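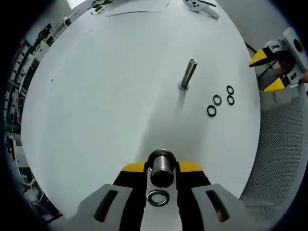
3.2 Parts and table layout

Figure 4. A short metal sleeve held upright, with the upright rod and several black rings on the white table.

The sorting and stacking task uses three kinds of parts: a steel rod that stands upright on the table, short hollow sleeves, and flat black rings. We chose them from the small-parts stock at Villavex, where the same mix is put together by hand as spacer sets. The finished order on the rod is set by a printed card, and the card changes from one trial to the next.

All trials took place on a plain white table. In a pilot in June we had used a gray rubber mat, but the dark rings were hard to tell from it, and people spent time feeling for the edges with their fingertips. On the white surface the rings stand out clearly (Figure 4). The drawback is glare. The rim of a sleeve can show as a bright circle under overhead light, and two participants at Diltitz asked for the lamps to be turned down.

The rings lie flat at the start, to the right of the rod, in a loose group with no fixed spacing. We did not use a tray. A tray gives every part a known place, and earlier work with the Rutero kit suggests that people then stop looking at the parts and reach by habit. A ring lying flat on a hard surface is also awkward to pick up – it has to be tipped at one edge or slid to the side of the table – and we wanted that step to stay in the task.

Sleeves are handled upright, with the open end facing up, so that the bore can be lined up with the top of the rod from above. The rod has a rounded end, which forgives a small error in position but not much tilt. A sleeve lowered at an angle tends to catch on its lower rim.

We recorded 277 trials in total. Each had a limit of 60 seconds, and 19 were dropped from the analysis when a part rolled off the table. Trials in which a ring was set down and picked up again were kept. Between trials the parts were wiped with a dry cloth and spread out again by hand, following the Schumacher layout sheet for the first position only.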